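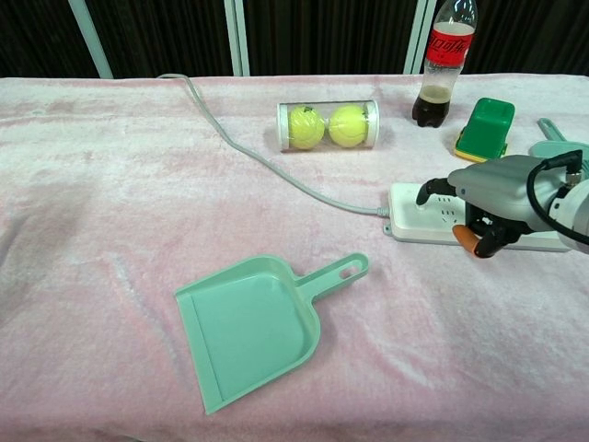 Kehrblech auf rosa Decke.

Oktober 2023 und ich sitze wieder über den Regenzahlen. Kurzer Zwischenstand, muss gleich los, also bitte keine Rechtschreibkorrekturen in den Kommentaren.

Es geht um die Station oben am Lultberg. Seit März läuft da der neue Niederschlagsmesser, eine Kippwaage, daneben steht weiter der alte Topf, den ich von Hand ausleere und ablese. Bis gestern abend sind im Topf 316 Millimeter zusammengekommen. Die Kippwaage hat deutlich weniger. Wie viel weniger schreibe ich noch nicht hin, weil im Juni ein Stück fehlt (Batterie, meine Schuld) und ich die Lücke erst sauber aus beiden Reihen rausnehmen will. Aber dass da was nicht stimmt, sieht man auch so.

Meine erste Vermutung war Wind. Oben auf der Kuppe pfeift es, und bei Wind geht ein Teil der Tropfen einfach am Trichter vorbei. Altes Problem, steht in jedem Lehrbuch. Müsste dann aber beide Geräte treffen. Tut es wohl auch, nur steht der Topf tiefer und halb hinter der Hecke. Die Kippwaage sitzt auf dem Mast. Hätte ich im März drüber nachdenken können. Hab ich nicht, der Mast war halt schon da.

Zweite Vermutung: Starkregen. So eine Waage hat ja zwei Schälchen, eins läuft voll, kippt, das andere ist dran. Während des Kippens läuft weiter Wasser rein und das wird nicht mitgezählt. Bei Landregen egal. Bei dem Gewitter Ende Juli ganz sicher nicht egal, da kam in kurzer Zeit so viel runter, dass der Feldweg Richtung Rindthorpe ein Bach war. Genau an dem Tag ist der Abstand zwischen Topf und Waage am größten. Passt also.

Was nicht passt: auch im September, bei lauter Nieselzeug, fehlt etwas. Da kann es das Kippen nicht sein. Verdunstung im Trichter vielleicht, wenn es nur ein bisschen feucht wird und dann wieder die Sonne rauskommt, bevor überhaupt ein Schälchen voll ist. Oder Dreck. Ich hab den Trichter im August sauber gemacht, danach nicht mehr, und die Birken werfen ja gerade alles ab was sie haben.

Hab Eifion Voyle geschrieben, der in Sondlow schon viel länger misst als ich und das Ganze ernster nimmt. Antwort kam schnell, zwei Zeilen: Waage abbauen, waagerecht stellen, mit abgemessenem Wasser langsam prüfen, dann noch mal schnell. Und die Waage runter vom Mast. Den letzten Satz hatte er unterstrichen. Ok ok.

Der Logger (der kleine von Chung) hat inzwischen etwa 3.000 Zeilen gespeichert, das meiste davon Nullen. Beim Auslesen ist mir noch aufgefallen, dass die Uhr noch auf Winterzeit steht. Heißt, ich hab den ganzen Sommer über die Tagessummen an der falschen Stelle abgeschnitten, jedenfalls im Vergleich zum Topf, den ich nach Küchenuhr ablese. Für die Gesamtsumme egal. Für den Vergleich Tag gegen Tag ziemlich blöd, muss ich alles noch mal durchrechnen. Ab jetzt läuft alles in UTC und fertig.

Ein paar haben gefragt, warum ich den Quatsch überhaupt doppelt mache, die Werte von der nächsten amtlichen Station gibt es schließlich umsonst. Stimmt. Nur liegt die unten im Tal, und was am Lultberg hängenbleibt kommt da gar nicht immer an. Im Mai hatten wir hier oben an sechs Tagen Regen im Topf, an denen meine Schwester unten in Rindthorpe die Wäsche draussen hängen hatte. Kein Beweis für irgendwas, ich find es aber spannend. Und zum Thema "wird es trockener": mit einem halben Jahr Daten sag ich dazu gar nichts. Fragt mich in 20 Jahren, falls der Mast dann noch steht.

Was jetzt ansteht: Waage runterholen und in der Garage prüfen, Eifions Methode, langsam und schnell. Neuer Standort neben dem Topf, gleiche Höhe. Ein Sieb oder Gitter gegen das Laub, da bin ich für Tipps dankbar - es darf nur nicht selber Wasser zurückhalten, sonst hab ich den nächsten Fehler eingebaut. Mit Heizung wird es diesen Winter nichts mehr, zu teuer und kein Strom oben. Schnee messe ich also wieder im Topf und schmelze ihn in der Küche, wie letztes Jahr, nur diesmal mit Deckel drauf.

Die Tabelle stell ich rein wenn die Sache mit der Uhrzeit bereinigt ist. Wer die Rohdaten schon vorher haben will, kurze Mail, dann schick ich die Datei so wie sie ist. Die Junilücke ist drin als leere Felder und nicht als Null, bitte beim Summieren drauf achten, mir ist das beim ersten mal prompt selber passiert.

So, muss los. Draußen fängt es gerade an zu regnen und der Topf ist noch nicht gelert.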